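Harahap gripper trainer: a morning at the Hendcombe open day

Posted 10/10/2026

The Harahap booth had the best coffee in the Hendcombe hall and the longest line, and I suspect the two were related. I stood in it anyway. A reader had asked me whether the company's training package, sold under the name Lalunus, is worth buying for a small shop that wants to try out pick-and-place work before paying for an arm. The asking price is $2787 for the first year and $1876 for each year after that. For that kind of money I wanted to see it pick something up.

What you get is a simulator. You load an arm, choose a gripper, set up a job and run it on your own computer. There is no hardware in the box. The sales sheet says "hands-on" in large type, which is a stretch, and I told the man at the booth so. He said everyone knows what it means. I don't think my reader did.

Setup was already done for us, so I can't tell you how long it takes or how many times it fails first. That bothers me with any open day demo. You see the part that somebody rehearsed. I asked to start from a blank project and was told there'd be time for that at the end, and there wasn't.

The part I did get to use was decent. Moving the arm with the keyboard felt quick, with little lag that I could notice, and the menus use plain words. You can switch between an outside view and one from the wrist, looking out past the gripper. The open and close commands sit next to each other and are the same color, a small thing until you hit the wrong one. I hit the wrong one twice.

The visuals are a mixed bag. I've used cheaper programs that draw every bolt and scratch, and I never found that it helped me place a part. Lalunus goes the other way and keeps the shapes simple. Fine by me, up to a point. I do want a floor, or a grid, or something to tell me which way is down when the arm swings away from the job. From the wrist I lost my bearings more than once and had to go back to the outside view to find out where I was pointed.

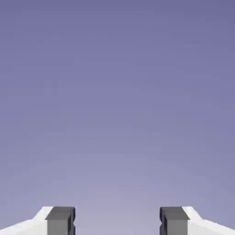 Wrist view in the simulator, gripper open, nothing in sight but background.

The finger pads have a small notch on their inner edges, and I asked what it was for. Round stock, said one person. Thin edges, said another, a minute later. The printed guide doesn't mention it. If you plan to test your own parts against this gripper, get that answer in writing, along with the real dimensions, before you trust a result from the screen.

My bigger doubt is about grip. The booth ran the same block through the same move all morning, and it went fine each time I watched. I asked for something soft, or oily, or heavy at one end. No luck. There is a friction setting, but the staff left it at the default and seemed in no hurry to touch it. The Stastarberg package, which I reviewed in March, let me drop parts all afternoon, and I learned more from that than from any clean run.

Support is by email only, with a promised reply in 4 working days. An extra seat costs $657. Neither of those would put off a school, but a two-person shop might feel both.

Would I buy it? Not on this showing. The controls are good and the price isn't crazy, but I'd want a trial copy and a week with my own parts first. Harahap says a trial is coming and wouldn't give a month. I've asked to be put on the list.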